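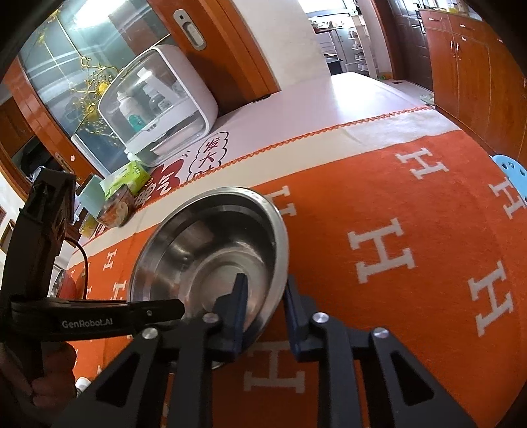
**Issue 8 | page 5**

I'd been at Masthorpe for less than an hour before somebody handed me a pair of overshoes and told me to stop breathing on the mirror. Fair enough! It had taken the optics team most of the autumn to polish, and I had a cold.

The mirror belongs to Cluvero, a small space telescope that will spend its working life staring at the edge of the Sun. You won't have heard of it. It's about as glamorous as a filing cabinet and not much bigger, and when it goes up it'll share a rocket with a crowd of other satellites, squeezed in wherever there's a gap. I've been following it since October, when I rang up to ask one quick question about solar flares and was still on the phone at teatime.

The person on the other end was Ritva Saarela, who runs the testing. She grew up in the north of Finland, where she says the aurora was mostly a thing that kept the dog awake. Now she spends her days trying to work out what stirs it up. The Sun throws off great blobs of hot gas, some of them come our way, and we're still not very good at saying when they'll arrive. Cluvero should help with that, a bit. Ritva is very firm about the "a bit".

The day I visited they were doing the bake-out, where the whole telescope goes into a vacuum chamber and gets gently cooked so that any stray vapour comes off the glue and the wiring now, while there's still somebody to wipe it up. The chamber is called Miettinen, after a technician who retired before most of the team arrived. It has a round door like a bank vault and a little window, and everyone who walks past has a look through the window. There is nothing to see. I looked four times.

A test lasts 600 hours, day and night, so there's a rota on the wall and a camp bed in the corridor (I tried it, and I'd rather have the floor). Ritva took me through the temperature plots over a cup of coffee you could have stood a spoon in. Most of the lines were lovely and flat. One had a small bump in it at three in the morning, and she kept going back to it with her pencil while we talked about something else.

"Could be the heater," she said. "Could be the sensor on the heater."

I asked which would be worse, and she thought about it for so long that I started on the biscuits.

After that we drove up to Brokaten, the ground station, where the pictures will come down once Cluvero is in orbit 700 kilometres up. The dish sits behind a sheep field and the road is terrible. Inside, it's one warm room, two desks and a kettle – and a very good view of the sheep. The satellite will only be overhead for a few minutes at a time, so the whole day's data has to come down in short bursts, and if the wind gets up too much they have to park the dish and wait for the next pass.

Ritva rang me last week about the bump. It was the sensor. They've swapped it, and Cluvero goes back into Miettinen for another round.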